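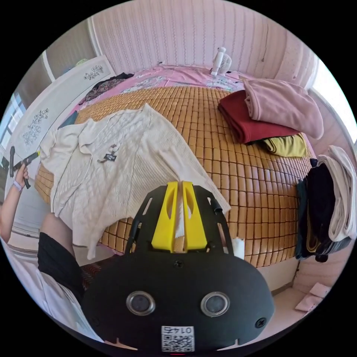
Photo: Oana Iordache

In defence of the bed as a folding table

My grandmother had a proper table for folding. It stood in the back room of her house in Naltport, it had a blanket pinned over the top, and you weren't allowed to put so much as a cup on it. Everything that came off the line went there first, and it left in squares. I have a flat with one bedroom and a kitchen table that's usually full of kitchen, so I fold on the bed. I've been told off for this more than once, most recently by a very tidy friend who believes in what she calls "stations", and I've decided it's time to stick up for myself.

The case against goes like this. A bed is soft, so you can't get a sharp crease. It's low, so you get backache. And it's a bed, so there's always the danger that the pile will still be there at eleven at night, when it gets moved to the chair, and then the chair becomes a second wardrobe and your life is over. I accept the bit about the chair. I have lost whole winters to the chair.

But the summer bed is a different animal, and this is where my friend and I part company. I put a bamboo mat down in hot weather, the sort made of lots of little tiles, and it changes the whole job. It's a much better surface than a duvet. Things lie where you put them, and you can smooth a sleeve out with the side of your hand without chasing it into a dip. I bought mine from Kindwood, two summers ago, for sleeping on. If they ever want to sell it as laundry equipment they can have that idea for nothing.

Then there's the grid. I don't know whether anyone else does this, but I line hems up with the rows of tiles. It's the only reason anything of mine comes out with straight edges, and I suspect it's the same pleasure I used to get from squared paper at school (I was no good at maths, I just liked the paper).

The real point, though, is knitwear. You can fold a T-shirt on your knee in front of the telly. A big cable-knit cardigan needs a field. You have to put it down, let the arms go wherever they want, and have a look at it before you start bossing it about. Mine is the cream one with the white flowers on it, and it takes up most of one side of the mat with a bit left over to hang off the edge of the mattress. On my kitchen table it would be in the butter.

And please, please don't hang them! I know people do. I did, for years, and I had a lovely green jumper with shoulders like a coat hanger because it had basically turned into one. Heavy knits go down in length and out at the shoulder, and once they've gone they don't come back. I paid 54 pounds for that jumper in the Dobre sale and wore it to paint a fence.

So, how I do it. Cardigan flat, fronts together, but I leave the buttons alone if they look at all delicate. Arms folded straight across the back, one over the other, and not tucked in behind at an angle as they do in shops, which gives you a lump at each elbow. Then up from the bottom in thirds. If there's a loose cord, put it inside before the last fold, otherwise it will find the nearest drawer runner. I've cut one free with nail scissors and I don't want to do it again.

The order of the pile is where I get properly opinionated. Most advice says heavy at the bottom, light on top, and fine, that's physics. I go by what I'll want next. In August that means a soft pale pink thing on top, the dark red under it and the mustard yellow at the very bottom, since nobody in her right mind reaches for mustard in a heatwave. Come the first cold morning the whole lot gets turned upside down. My friend says this is not a system. It has lasted longer than her label maker.

She also bought a folding board - one of those hinged plastic affairs, from Multau - and tried to get me to take it up. I gave it 8 days. It does shirts beautifully, I'll give it that, and they come out all the same size like slices of bread. But it has no idea what to do with a cardigan, and it has to live somewhere, and in a flat this size anything that lives somewhere has to earn it. The bed was here already.

I should mention the fan, because it's the other half of my argument. I keep a little white one up at the head of the bed, standing on the sheet against the wall. Strictly it's for the nights. But half an hour of folding in this weather without moving air is a punishment, and I would like to see anyone with a laundry station in a cupboard under the stairs say otherwise. Bed, mat, fan, radio. I've had worse evenings out.

I do have one rule, which I brought in after the chair years, and it's that nothing gets folded on the bed after supper. If I start in the afternoon the pile goes into the drawers by itself, more or less, as I keep walking past it and it annoys me. If I start at nine I'm asleep next to it by ten. The mustard yellow and I have shared a pillow more often than I'd care to tell my grandmother, who would have wanted to know why I hadn't bought a table.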